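Orham Shared Workshop, robot build group
Minutes of the March meeting, started 7.30 pm

1. Previous minutes
Agreed with one correction: the rail order was placed with Plandwood, and Trendmont supplied the cable.

2. State of the build
Both arms are bolted to the table and answer to the same computer. The left arm was re-zeroed after the base bolts were found to have crept. New bolts fitted with thread lock. Running total for the build is 861 pounds, bins included.

3. Clothes sorting
The task remains as set in the last minutes: pick single garments off the table and drop them in one of the two bins. The log now holds 500 attempts. T-shirts are picked up on the first try in around 80 per cent of cases. Socks and other small dark items are much worse, and the grip point is often placed on a fold that slips out on the lift.
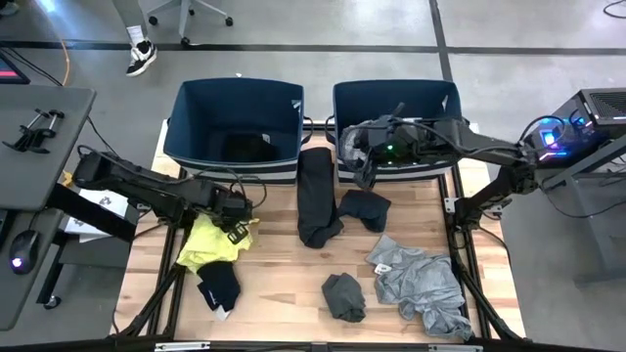 A member replied that the sock figures would not improve until the fingertips were changed, as the present ones close with a gap at the tip. The same member had tried silicone pads at home on a smaller gripper and found they held thin cloth but picked up lint. Another asked whether lowering the closing speed had been tested. It had, at 40 per cent of full speed, with no clear change.

Agreed to print one pair of tips with a flat inner face and fit them to the left arm only, leaving the right as it is for comparison.

4. Cables
The loops on the right arm need more slack at the elbow. Clips to be moved one link further back. The Lemieux sleeving was judged too stiff and will go back in the spares drawer.

5. Table height
Proposal to raise the table by one hole. Deferred until the new tips have been run.

6. Any other business
The emergency stop is to be tested at the start of each session and initialled in the log book. The 4 mm hex key is missing again.

Meeting closed 9.10 pm.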